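Two Hands, Two Grippers: Comparing Finger Sets for Shelf Tasks
Student project report by Malachy Keane
November 9, 2021
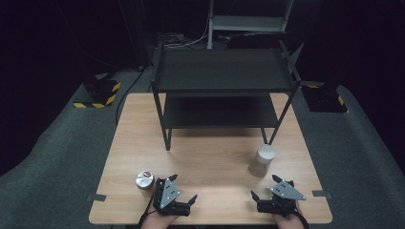 I signed up for this project because I wanted to get my hands on hardware, and I got my wish! Most of my earlier classes were simulation, where nothing ever slips unless you ask it to. My question this term was simple to write down and surprisingly fun to chase: if you change only the fingers on a pair of hand-held grippers, how much does it change what a person can do with them on a table and a shelf?

What I compared

I tested two finger sets. The first is the Skudach set, which is stiff and fairly narrow at the tip. The second is the Dantas set, which is softer and bends around whatever it closes on. Both fit the same gripper body, so the swap takes a few minutes with a hex key (more like twenty the first time, when I put one finger on backwards and had to start over).

The grippers are used in pairs, one per hand, and wired back to the recording computer. I ran everything through Stelimon, our lab's logging program, which saves how far each gripper is open along with the time. I didn't write Stelimon, but I did add a small screen that shows both openings live, and I ended up leaning on it a lot.

The tasks

There were 4 tasks, all done on the same table with the two-level shelf:

Pick up a can and put it on the top shelf.
Pick up a tall cylinder and slide it onto the lower shelf without touching the board above.
Pass an object from the left gripper to the right one in mid-air.
Hold a cylinder still with one gripper while turning it with the other.

I did 555 trials in total. Of those I threw out 245, mostly from the early weeks, when I kept changing the starting positions and hadn't yet learned to write down which finger set was on. That hurt, but the trials left over are ones I trust. My advice to the next student is to put the finger set in the file name from the very first day.

What I found

The can was the biggest surprise. I expected the soft Dantas fingers to win easily, and for the top shelf they were nice to use, very forgiving if I came in at a bad angle. But the stiff Skudach fingers let me feel through my wrist exactly when contact happened, and after some practice I was faster with them. You feel a little tap and you know you have it.

The lower shelf went the other way. There isn't much room between the boards, and you have to come in low with your hand tilted. With the stiff fingers, a small tilt meant the cylinder touched at one point on each side and started to swing. The soft ones wrapped enough to keep it upright, and I bumped the upper board far less often.

Passing from hand to hand was close to a tie. What mattered there was me! I had a habit of letting go with the left a moment before the right had closed, and the Stelimon plot showed it clearly: two curves that should overlap, with a gap between them. Once I could see the gap I could fix it, and my next session was so much better that I went back and re-ran the earlier set to be fair to both kinds of fingers.

Turning a cylinder was the hardest task and I never got truly good at it. The soft fingers twist along with the object, so part of every turn is lost and you have to let go and grab again. The stiff ones turn it properly but can walk up the side as they go.

Problems along the way

Cables. I spent more time on cables than I'd like to admit. If one catches on the table edge it pulls the gripper back just as you reach forward, and you get a jerk in the data. I now check both for slack before each run.

I also tried the Astent controller for one session, hoping for a faster log rate. It worked, but the clock drifted against the rest of the system, so I left those runs out of the comparison.

What comes next

In January I'd like to try mixed pairs, stiff on the right and soft on the left. For the turning task especially, I think a soft hand to hold and a stiff hand to turn could be great - and I already have the spare screws. I also want at least one other person to do the trials, as everything in this report comes from my own two hands and I'm right-handed.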